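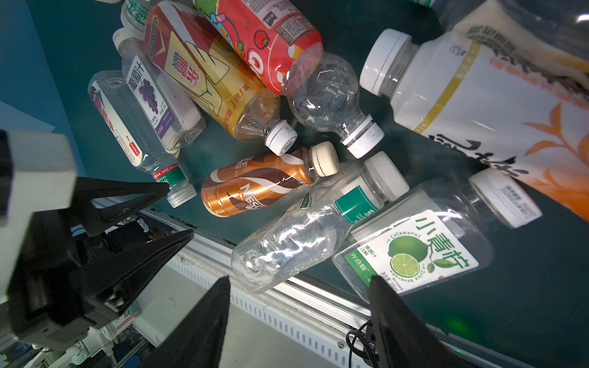

Wednesday, bottle sorting cell

The right arm stopped again before lunch, the same fault as in October. The gripper closed, the log said "object held", and the arm lifted with nothing in the fingers. Then it went to the drop point and opened very politely over the empty bin. It did this 34 times until Siv pressed stop.

I first suspected the finger motor. Sabina and I took the current readings and compared them with the good run, and they are the same. So the motor is fine. The mistake is in the grip check: the limit is set at 100, and the fingers reach this value already from their own friction when they close slowly. I had lowered the closing speed on Monday's advice from Velimir and did not test the check again. This is my fault.

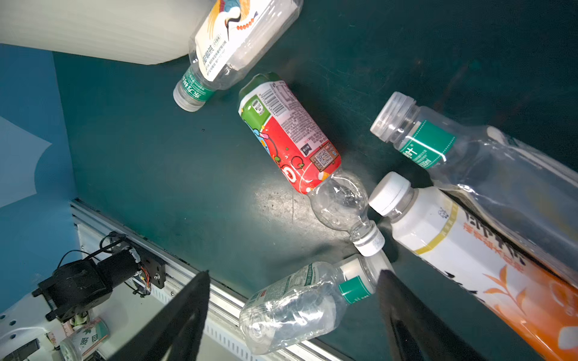
The second problem is more serious for safety. After the stop button, the left arm was still holding torque for 2 seconds, and Siv had her hand near the rail already. From now we wait until both drives show zero before anybody reaches in. It is tempting to reach in quickly, I know, when a bottle lies right between the fingers like the clear one with the green neck label. The motor on the rail has its cables in open loops too, and a sleeve can catch there. I will ask Dušan for a cover.

To do: new limit for the grip check, then repeat at slow speed — with crushed bottles also. Mohandas keeps the old settings file, please do not overwrite it.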